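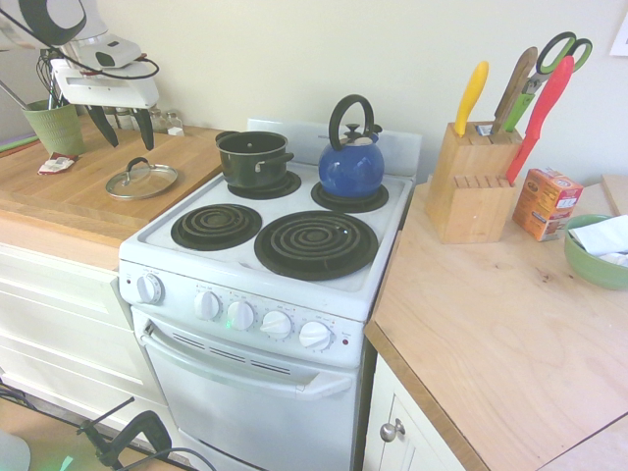 Chinyere Abubakar, one of the respondents in the Ploser households, told us in July that she never puts a pot lid down on the stove itself. A lid left on a coil gets too hot to pick up, she said, and one left on the pot makes the soup boil over, so it goes on the counter to the left, and she has burned the finish off two counters learning where to put it.

Figure 1. Coil-burner stove with wooden counter to its left. The pot and the kettle are on the back burners and both front burners are clear. A glass lid lies on the counter near the stove.

4.2 Where things rest during cooking

Remarks of this kind came up in most of the 15 kitchens we visited in Ploser and Skenduldale. Our question in this part of the study was a narrow one: when an item leaves the burner, or is waiting to go on it, where does it sit? We call these places resting spots. We coded 3,529 placements from the kitchen logs, leaving out anything put in a sink or a closed cupboard.

Lids were the items most often set down and picked up again. Cooks who had counter on both sides of the stove still favored one side, usually the side nearer the pot in use. Handled lids were laid flat with the handle up, as in Figure 1. Only in Skenduldale did we see lids regularly turned over, and the cooks there said this kept the drips off the wood.

Kettles behaved differently. A kettle tended to have one burner as its home and to stay there whether or not anyone wanted tea. In small kitchens this takes a quarter of the cooking surface out of use, and cooks worked around it -- moving a pan forward, or waiting for a burner -- before they would move the kettle. The back right burner was the usual place. Several respondents called it "the kettle's burner" without being asked.

Jars, bottles and utensil cups were kept toward the back of the counter. These items moved very little. Small packets, on the other hand, were left wherever they had been opened, and many were still there at the next visit.

The Fledport survey (Section 2) treated the stovetop and the counter as separate work areas. Our logs do not support a firm line between them. The strip of counter next to the stove was used as a fifth burner without heat, and cooks kept it clear in the same way they kept the front burners clear. In the Hidayat coding scheme we therefore gave this strip its own code, S2, and recoded the first 2,000 placements to match. Agreement between the coders was better after the change, mainly for lids and spoons.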